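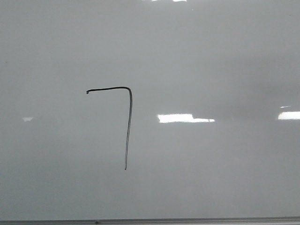
ハレル蹴球会 分析班(Hallel Analysis)/作業ノート

7月 練習試合 対パフスカ(Pavska)戦 後半の守備ブロック再集計

前回の記入の続き。前半分のタグ付けはエステバンが済ませていたので、後半だけを対象にした。映像はバックスタンド側の広角のみ。ゴール裏は録画開始が遅く、後半の立ち上がりが欠けているため使っていない。タグの定義は前半と同じものを流用。ただし「ブロック形成完了」の判定だけは後述の理由で変えた。

1. 布陣の確認
うちは4-4-2で入り、後半途中から4-1-4-1に変更。変更の合図はベンチからで、映像上はアンカーが最終ラインの前に降りた時点を切り替えとした。パフスカは保持時3-2-5、非保持時5-3-2。保持時の左センターバックがかなり高い位置を取るので、自動集計だと左サイドバック扱いになることがある。手で直した。直した箇所はシートの備考列に「手」と入れてある。

2. ブロックの縦幅
最終ラインと前線の平均距離を、相手が自陣で保持している場面と、ハーフウェーラインを越えた後の場面に分けて出した。4-4-2の時間帯は、相手が越えた後も前線の2人が戻りきらず、縦に伸びている。特に右のFWが相手の中央センターバックを見たまま止まるケースが多い。中盤の4枚は横の間隔は揃っているが、前線との間に相手の2ボランチが両方とも入っている。ここで前を向かれた回数は18。うちシュートまで行かれたのは2。数としては少ないが、どちらも同じ形(右ボランチ受け、逆サイドのウイングバックへ展開、折り返し)なので別タグを切った。タグ名は「逆WB」。

4-1-4-1に変えてからは、2ボランチに対してインサイドハーフが1人ずつ出る形になり、前を向かれる場面は減った。代わりに、インサイドハーフが出た背後をアンカー1人で見ることになり、相手のシャドーがそこへ降りてくる。アンカーが食いつくとセンターバックとの間が空く。食いつかなければ受けられる。どちらを許容するかは監督の判断なので、資料には両方の場面を並べて載せる。

3. 判定基準の変更
前半の集計では「10人がボールより自陣側に入った時点」を形成完了としていた。後半にこれを当てると、FWが1人残った状態が延々と未形成のまま扱われ、4-1-4-1に変えた後の時間帯がほとんど未形成になる。実態と合わない。「最終ラインと中盤ラインの全員が所定の列に入った時点」に変更。4-1-4-1ではアンカーを中盤ラインに含める。前半分も同じ基準でやり直さないと比較できない。エステバンに依頼済み。旧基準の列は消さずに残すこと。

4. プレスの開始位置
高い位置からのプレスは、相手ゴールキックとバックパスの2種類に限って集計。ゴールキック時は左FWが先に出て、相手を右へ誘導する約束になっている。後半はこの誘導の向きが揃っていない。左FWが内側から寄せると、パスコースが両側に残る。外切りで寄せた場面と内切りで寄せた場面を分けたところ、奪取につながったのは外切りの側に偏っていた。標本が小さいので率は出さない。
バックパスに対しては、FWの出足よりも中盤の押し上げの遅れが目立つ。FWが走り出してからボランチが動くまでの間が長い。この遅れは目視で測っているため誤差が大きく、資料には載せない。

5. 座標変換の不具合
ダラー(Daller)から出した座標が、タッチライン寄りで内側にずれる。選手がライン上に立っているはずの場面で、ピッチの内側に表示される。ピッチ長を100に正規化する際、横方向にも縦の係数を掛けていた。ピッチ寸法の設定ファイルに横幅が入っておらず、既定値が使われていたのが原因。アランダ(Aranda)の第二グラウンドは公式寸法より狭いので、既定値のままでは合わない。寸法を入れ直して再出力した。第2項の数値は再出力後のもの。横の間隔については前半分も影響を受けるので、やり直しの際に新しい出力を使うこと。縦方向は変わらない。

6. 右サイドの受け渡し
右サイドバックと右サイドハーフの受け渡しを別に確認。相手の左ウイングバックが幅を取り、左シャドーが内側に立つ形に対して、サイドハーフがウイングバック、サイドバックがシャドーを見るのが原則。後半は相手の左センターバックが持ち上がった時に崩れる。サイドハーフがセンターバックに出て、サイドバックがウイングバックにスライドし、シャドーが空く。右センターバックがシャドーまで出られている場面もあるが、その時は残りの最終ラインが寄りきっていない。寄せの遅れなのか、背後のCFを気にして止まっているのか、広角映像では体の向きが判別できず保留。
4-1-4-1の時間帯はアンカーがこのシャドーを拾っている。ただし第2項の中央の問題と同じ選手に負担が集まる。

7. 資料の構成
監督用は場面集を先、数値を後にする。前回、表を先頭に置いたら場面の確認まで進まなかった。選手用は右サイドの受け渡しとゴールキック時の誘導だけに絞り、個人名は入れない。矢印は相手を破線、味方を実線で統一。前回分は逆になっているページがあるので、流用する時は描き直す。

残作業
・前半分の再集計(エステバン)
・「逆WB」タグの前半への遡及
・ダラーの設定ファイルに第二グラウンドの寸法を登録し、共有側にも反映
・ゴール裏カメラの録画開始を整列前に変更。担当に伝達すること
・インサイドハーフの出る条件について、監督に口頭で確認。ボランチが後ろ向きで受けた時だけなのか、パスが出た時点なのかで集計の切り方が変わる

追記(エステバン)
前半の新基準での集計、前半途中まで完了。スローインからの再開場面は列の判定がつかないものが多く、いったん除外で進めている。後半でどう扱ったか、備考に書いておいてほしい。

返信
後半は除外していない。スローインは投げた時点で判定している。揃える必要があるので、後半側を除外に合わせて直す。第2項の回数も変わる可能性があり、確定までは資料に転記しないこと。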